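Ticket: Purchase planning help, arm cell for rod placement
Project: Leltimix
Product: Senik planning toolkit
Category: Pre-purchase / budgeting
Priority: Normal
Status: Open, waiting on customer

Customer, first message

Hello, and thank you in advance for reading all of this, I know it's a lot. We are a small shop and we're trying to put together a budget request for our first arm. Our capital requests close in October, so I have a little time, but I'd like to use it well! The job is simple to say out loud: a rod lies on a bench and its end has to get to a marked spot. We built it in simulation with Senik before spending any real money, and the simulation is where my questions come from.

Our quote from Bunnag lists an arm, a gripper, a mounting plate and a controller, and then a second page of options that costs nearly as much as the first. I can't tell which of the options we need. The one that worries me most is the reach upgrade. In our model the arm is bolted at the back of the table and the work happens out in the middle, with the rod running toward the near edge.

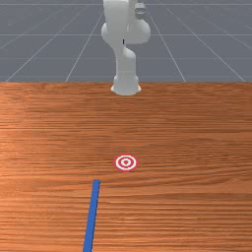
My boss would like a yes or no on the longer arm, and I would too, because it changes the table, the guarding and the floor space all at once. I put our rod length in as 115 cm, which came off the drawing, and I haven't changed it since. Can you tell me how you would go about deciding?

Jundevis support, reply

Thank you for the careful write-up, it makes our side so much easier. Please don't order the reach upgrade yet. We see this question a lot, and quite often the longer arm ends up paying for a mounting spot that could have been moved for the price of four bolts.

Could you try the following, in this order, and write back with what you get?

1. Open the layout and check where the base origin sits relative to the target. Write down the distance along the table, and then the straight-line distance from the shoulder, which is the one the reach figure on a data sheet refers to.

2. Decide where the gripper would take hold of the rod. If the plan is to hold it at one end, the wrist has to carry a long overhang, and you may find yourself shopping for payload when you thought you were shopping for reach. If you only need to push or slide the rod, a plain pusher tip could stand in for the gripper line on the quote altogether.

3. Park the arm over the middle of the table with the fingers pointing down, and look at it from the side. You want some bend left in the arm at that pose. Save a side view and attach it to your reply.

Customer, second message

Done, and it was a pleasant afternoon – I had never looked at our layout from the side before, I'm a little embarrassed to say. For step 1, both distances come out inside the reach of the standard arm. For step 2, we talked it over at lunch and we think sliding the rod is fine for the first year. I'd still like to keep the gripper on the request if the money allows, as there is other work waiting for it.

Step 3 is attached. The arm goes up from the base, across and down again to the gripper, so there is still plenty of bend in it, and the rod and the target are both on the table for comparison.
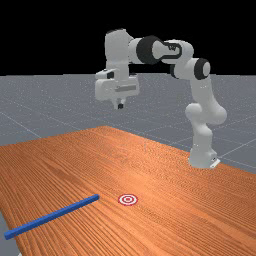 Jundevis support, planning notes

Lovely, that side view helps a great deal. Going by your distances and that pose, we would leave the reach upgrade off the request. Please run the whole motion once more with the base where it is, out to the farthest point you expect to use, before you cross it off for good.

For the budget itself, we suggest you split things up like this:

Ask for now: standard arm, controller, mounting plate, pusher tip, guarding, and 4 days of installation and training.

Ask for as an option: the gripper, priced separately, so it can be approved or held back without touching the rest.

Leave out: reach upgrade, second controller license.

Do ask Bunnag how long the quote stays good. If the lead time is 13 weeks, as your copy says, an approval in October puts the arm on your floor after the new year, and the installation days may fall under a different budget.

One thing still open from our side: please measure a real rod and confirm the length, and send us its weight too. We'll hold the ticket open until we hear from you.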